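4.2 Washing the Ondix Blanket Before First Use

1. Remove all tags and shake the blanket out over a clean floor.
2. Close any zippers or snaps and place the blanket in the drum by itself. Do not fold it.
3. Select the Delicate cycle with cold water. Add mild liquid detergent only.

Caution: Do not use bleach or fabric softener. Damage caused by either product is not covered by the Tirkix warranty.

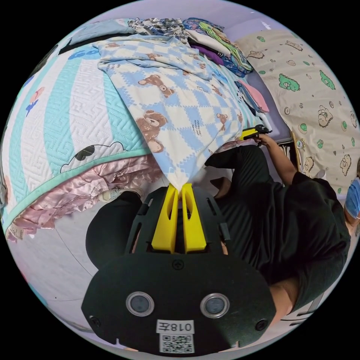
4. Tumble dry on low heat, or hang the blanket over 2 parallel lines out of direct sun.
5. Check the seams and corners before storing. Loose threads should be trimmed, never pulled.

Note: Blankets in the Collado size may require a second spin. To order replacement care labels, quote part number 979.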